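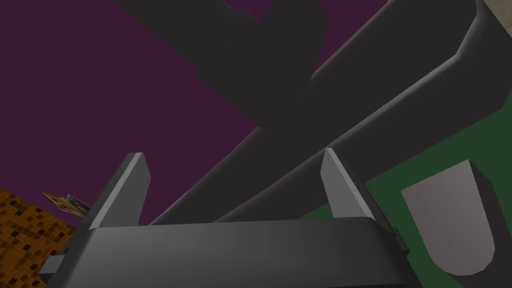 Come Drive Our Simulated Robot Arm (And Help Us Make It Less Annoying)

Print this page | E-mail this to a friend

Posted May 2020

Hi all! I'm Oluwatosin Olatunji and I run the simulator side of the Holroyd robotics club. We're looking for 19 people who'd like to spend a few evenings steering a robot gripper from their own kitchen table. You don't need to be a member, and you don't need to have touched a robot before (I'd kind of love it if you hadn't).

Our student project this year is called Plestix. It's a simulated arm with a two-finger gripper, and you work it from a view right behind the palm, so the arm itself gets in your way a fair bit. There's a gray cylinder on a green surface off to the right, and your first job will be to go get it. Sounds easy! I dropped it for most of an evening.

What I'd ask of you: 7 sessions, half an hour each, any time of day that suits you. You log in, you do the pick-up tasks on the list, and you tell us what drove you nuts. Mahfuz Siddiqui wrote the controls and he swears he can take criticism. We save the runs and use them to teach the arm to do the same tasks by itself, which is what we're taking to the Vurniveck student contest in November. The goal is 3000 runs. We have 569.

You'll need a laptop that isn't ancient, a mouse (trackpads are miserable for this, trust me) and an OK internet connection. If you have a game controller, even better, tell us which kind. You should be 16 or over, and if you're under 18 we need a note from a parent.

There's no pay, sorry. You do get your name in the contest write-up if you want it there, and you can sit in on our Monday calls, where we watch the worst runs together and laugh a lot.

To sign up, use the contact form and put "Plestix" in the subject. Say a line or two about yourself and which evenings are good. I answer everything, just not always the same day.

Tosin

Related items
- Plestix controls, second try
- Indau beginner class: notes and homework
- Getting ready for Vurniveck
- Club calls: how to join

Contact | Copyright Holroyd Robotics Club | Back to top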